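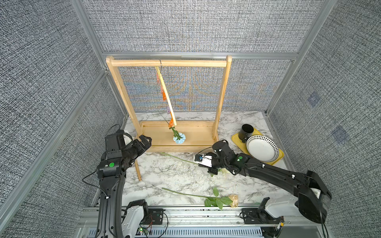
Naltuvby drying rack in light pine, with hanging clip strip and flower stems.

The Naltuvby is a tabletop rack for hanging single flower stems and small bunches upside down. It has two upright posts, a round horizontal rail and a rectangular base tray. The rail carries the load and the tray catches dropped petals and leaf debris. The rack is free-standing and needs no wall fixing.

Hanging stems
Stems are held by clips on a hanger strip, which is suspended from the rail on a wire hook. The hook slides along the rail and can be lifted off with the strip still loaded. One clip per stem is recommended. Clip near the cut end so that the bloom points down and clears the tray floor. Long stems, such as garden roses, should be trimmed first – a bloom that rests on the tray will flatten on one side.

Strip leaves from the lower part of the stem before clipping. Fabric and paper flowers can be stored on the rack the same way and need no trimming.

Specifications
Material: solid pine, unvarnished
Rail length: 357 mm between posts
Overall height: 47 cm
Clips per strip: 6
Assembly: two screws per post, driven from under the tray, hex key supplied
Item number: 699

Placement
Use on a level, dry surface out of direct sun. Stone and laminate tops are suitable. Leave enough space in front of the tray to lay out and sort stems before hanging. Drying time is around two weeks for most roses and longer for thick-headed blooms.

Care
Brush out the tray between batches. Wipe the wood with a barely damp cloth and let it dry fully before reloading. Do not oil the rail; the hook will slip under load.

Spare parts
Hanger strips, hooks and replacement clips are sold separately under the Grerkar parts range. Clip colors vary by batch and cannot be selected when ordering. Strips from the older Rasolthorpe rack fit the same hook.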